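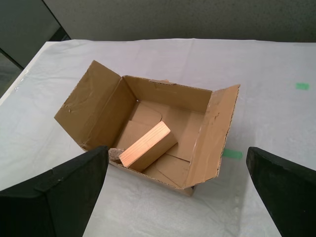

Tape the bottoms and be done with it, somebody wrote under the last entry, the folded ones always sag in the middle sooner or later. Fair point. I have had the same thought with a full carton in my arms. But taped bottoms have to be cut before the boxes can go flat again, and after a few rounds of that the flaps get soft along the middle and the tape doesn't want to hold on the old glue. So I'm trying the folded bottom a while longer before I decide.

Thursday, May 20, 2021

Carton trials for Hasau, continued.

Used one of the plain brown boxes, flaps folded out, bottom flaps folded inward and locked over each other, no tape underneath. Single wood block laid on the floor of it. The box has been around. There are creases and a few white scratches on one of the big top flaps, and small scuffs on the other. There's a short strip on the back rim that is either old tape or torn paper. Left it alone.

White cover on the table again. It slides a little under the cardboard if you push from the side — fine for this, annoying when folding. Next time I fold the boxes on the bare bench and carry them over.

Block: from the Woldegiorgis offcuts, light stuff with a fine grain, sawn square at the ends. I put it down at an angle. Laid parallel to the wall it ends up against the side sooner or later and then it's hard to get hold of without tipping the box.

Main thing to watch is the seams between the bottom flaps. They don't sit level with each other where they overlap, and a block put down across a step can rock. Pressing the floor down with a flat hand before loading helps some. Pressing from below does more harm than good, it opens the lock.
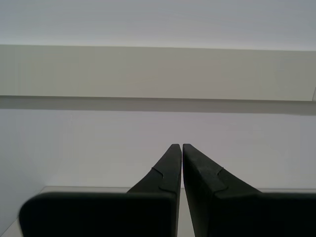 Stock, while I'm at it. The Turkholm delivery is down to 26 flat cartons on the shelf by the door. I'd like to keep six of those untouched for comparison and use the rest. Marked the six with pencil on the inside of one top flap. Please don't take those for mailing things out.

The Peldale price list has the same size in packs of 200, cheaper per box, but we have no dry place for that many. The last lot stood in the back hall from December on and the lower ones went wavy. Not ordering until there's room upstairs.

Things I noticed, in no order:

Fold the short flaps first. If the long ones go down first the tab edge ends up underneath and has nothing to catch on.

Old cartons fold easier than new ones and hold worse.

Open top flaps take up a lot of table. Could fold them down flat against the outside walls, but then they spring back. Clothespins? Haven't tried.

Splinters on one of the other blocks, at the sawn end. Sanding block is in the drawer under the vise.

To do: same box, same block, bottom taped with one strip, to have something to set against the folded one. Then two blocks, side by side, folded bottom only. Write the box letter on the outside this time.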